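FOR IMMEDIATE RELEASE

Hiebert Pictures and Kundix Announce Feature Documentary on Pop Group Tradeo

Film follows the sibling group from school talent shows to its final concert, and will stream on Kundix from February

ITPORT – Hiebert Pictures and the streaming service Kundix today announced Tradeo: All Five of Us, a feature-length documentary about the family pop group Tradeo. The film will have its first public showing at the Harbor Theater in Itport, the group's hometown, and will be available to Kundix subscribers in the United States and Canada the next morning.

Tradeo was made up of five brothers and sisters who began singing together in their parents' kitchen and went on to record four studio albums. The group stopped touring after a sold-out homecoming show at the Itport Arena and has not performed in public since. All five members sat for new interviews for the film, most of them in the house where they grew up. It is the first time they have all agreed to take part in a project about the group.

The documentary draws on more than 100 hours of home video shot by the siblings' parents, nearly all of it unseen outside the family. The tapes cover birthdays, long van rides, early rehearsals and the day the first single was played on local radio. Hiebert Pictures was given access to the full collection and had the tapes cleaned and transferred before editing began.

The film is told in order, starting with the oldest sibling's years as an only child and the arrival of the rest of the family. It spends its first half hour on life at home before the group had a name. The parents, who divorced between the second and third albums, were interviewed separately. Both talk about how the children's schedules were handled during that time, and about the decision to keep the two youngest in regular school when the others were being taught on the road.

"We were asked many times to do a tell-all, and that was never what we wanted," the members of Tradeo said in a joint statement. "This is about growing up in a big family with a strange job. There are things in it we disagree about, and we told the filmmakers to leave those in. Our mom still thinks the second album was the best one. It is in the movie and she is not taking it back."

The film also covers the period after the final tour, when several of the siblings married and started families of their own. The oldest has three children and runs a small recording studio outside Itport. The twins moved to the West Coast, where one writes songs for other artists and the other has worked as a stage actor. The youngest, who was still in high school at the time of the last concert, recently finished nursing school. Spouses appear briefly. The siblings' children do not appear on camera, at the request of their parents. 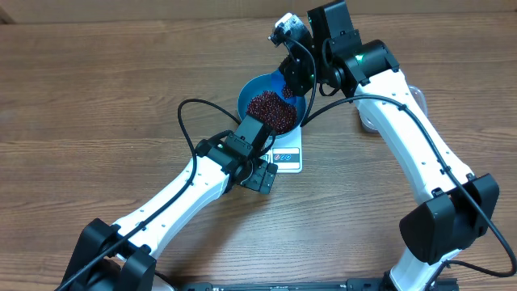 One longtime fan who saw a rough cut at a test screening wrote on the comment card that the van footage was the best part, that she had waited years to hear the youngest talk about leaving, and that she would have liked more about the third album. Other cards from the same screening asked for more complete songs. Hiebert Pictures has since added two full performances, both from the homecoming concert.

That concert takes up the last section of the documentary. It was filmed at the time for a live release that never came out. The arena sold all 3,688 seats on the first morning, and the group added no second date. The original multitrack audio was found in a storage unit belonging to the band's former label and has been remixed for the film by the engineer who worked on the group's first two records.

"The concert had been sitting in boxes," Hiebert Pictures said in a statement. "When we put the sound and the pictures back together, we knew where the film had to end. The family watched it with us in one sitting. Some of them had not seen it since the night they played it."

A companion album will be released on the same day as the film. It contains 12 songs from the homecoming show, including the group's best-known single, "Porch Light," and a cover that the siblings performed only once. The album will be sold as a download and on vinyl. The vinyl edition comes with a booklet of family photographs and handwritten lyrics, and with short notes from each member. No new studio recordings are included.

Kundix will also carry two short extras. The first is a conversation between the five siblings, recorded over dinner after the final interviews were complete. The second follows the transfer of the home tapes and explains how some of the older and more badly worn ones were repaired. Both will be found on the film's page in the Kundix app under Bonus.

"Our subscribers like stories about families, and they like music," Kundix said. "A lot of them grew up with Tradeo on the wall of their bedroom. Others are going to meet the group for the first time, and we think the film works for them too."

The filmmakers started work after the siblings' parents offered the tapes to the Itport Public Library for its local history room. The library asked Hiebert Pictures for advice on how to store them, and talks about a film followed. Copies of the transferred tapes will be held at the library once the film is out. The family has asked that some recordings stay private, and these will not be part of the library's copy.

Questions about a reunion are addressed in the film. The members do not rule out singing together again but say that no tour or new album is planned. Two of them sang at a relative's wedding last summer – a clip is shown over the closing credits – and the group would like fans to know that this was a family event and that it should not be taken as a hint of anything else. The siblings will attend the Itport showing but will not perform.

Premiere information

The Itport showing will begin at 7:30 p.m., with doors opening an hour before. A portion of the tickets will be set aside for Itport residents and sold in person at the Harbor Theater box office. Remaining tickets will be sold through the theater's website. There is a limit of two per person. Money from ticket sales, after costs, will go to the music program at the siblings' former elementary school, which plans to use it to replace band instruments.

A short question-and-answer session with the members of Tradeo will follow the film. Questions may be sent in ahead of time using the form on the theater's website. Autographs will not be available at the event, and the theater asks that phones be put away during the screening. The Harbor Theater is wheelchair accessible, and the film will be shown with open captions.

Media seating is limited. Reporters and photographers who would like to attend should write to the Hiebert Pictures press office and say whether they need a place on the arrivals line, a seat for the screening, or both. Interview requests for individual members will be answered as time allows. The group has asked that requests not be sent to family members or to their workplaces.

Viewing information

Tradeo: All Five of Us will be included with every Kundix plan at no added cost. It has English audio, with captions in English, Spanish and French, and an audio description track. The trailer can be viewed now on the Kundix home page and does not require an account. Dates for other countries will be announced later.

About Hiebert Pictures

Hiebert Pictures is an independent production company that makes documentaries about music, television and the people who work in them. Its films have been shown at festivals and on public television.

About Kundix

Kundix is a subscription streaming service offering films, series and concerts. It can be watched on phones, tablets, computers and most smart TVs.

Press materials, including stills, the trailer and a full credit list, are available on request from the Hiebert Pictures press office.

###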